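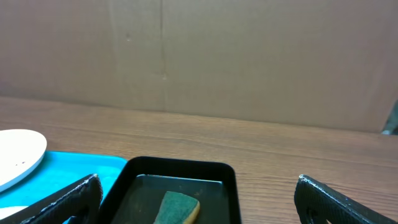 Can a robot do my housework yet?

Bits of it, slowly, and with somebody standing by. A robot vacuum will do your floors and has done for years. A machine that goes round the kitchen after tea and leaves it how you like it is still a long way off, and I'd be wary of anyone who takes a deposit for one.

Which chores are closest?

The ones where everything stays put. Wiping a flat table, moving tins from one shelf to another, dropping socks in a basket. Washing up sits somewhere in the middle. Plates are a friendly shape, but they're slippery, and a sponge squashes differently every time you pick it up — that's the bit that gives us the most bother. Glasses I wouldn't even start on.

Why is wiping a plate so hard? My six-year-old can do it.

Your six-year-old can feel how hard they're pressing! Most arms of the sort we use have only a rough idea. Press too lightly and the sponge skates over the mess, press too hard and the plate shoots off across the tray. Then there's knowing when to stop. Sauce spreads into a thin film as you wipe, and a thin pale film on a white plate is a rotten thing to spot on camera, especially with the light bouncing off it.

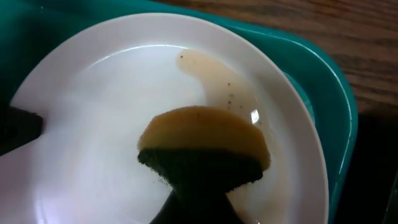
Home Chores Group, Didenko Workshop, Clilodbridge

Do you use real food?

We use anything brown and runny, and some days it has bits in. I'm not going to pretend it's a Sunday roast. Dried-on egg is on the list for August and I'm dreading it.

How fast is it?

Slower than you. Our best plate so far took 101 seconds, and I can do a plate in 10 without trying (my mother would say it shows). People get very hung up on speed, but I'd be happy with slow if I could go and sit down while it happened. The trouble is that I can't leave it yet. One arm on its own has nothing to steady the plate with, so a lot of chores want two,

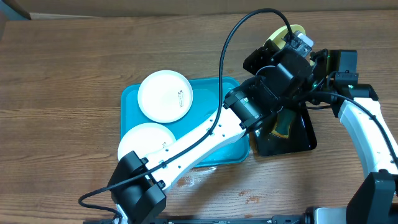

and two arms have to keep out of each other's way in a space no bigger than a washing-up bowl. That takes planning, and planning takes time, and there are cables to think about as well. You do it without noticing.

What about shop floors?

Much further along, as long as the job repeats. The packing line at Ullmont has had arms lifting the same box for ages. Ask one of those arms to clean up a spill and you're back where we are. I get asked this by café owners a lot, and my answer is to buy a decent dishwasher.

How does it learn?

Somebody moves the arms through the job, over and over, and the software (ours is called Lolano) tries to copy what it was shown. We have 261 goes at washing-up saved so far. Some are lovely. Some I'd rather you didn't see. 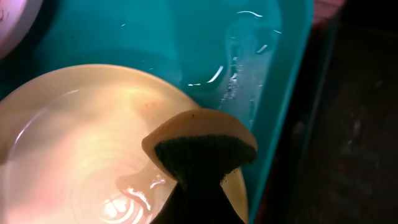
Sponge in the gripper, cream plate in the basin, and a shallow layer of water.

Does water damage the arms?

It can do, so keep the joints well clear and let only the fingers near the wet. We work with shallow water for that reason and mop up as we go.

Can I come and have a look?

Please do! Friday afternoons, up to 6 people at a time. Ring the bell at the side door, the front one sticks.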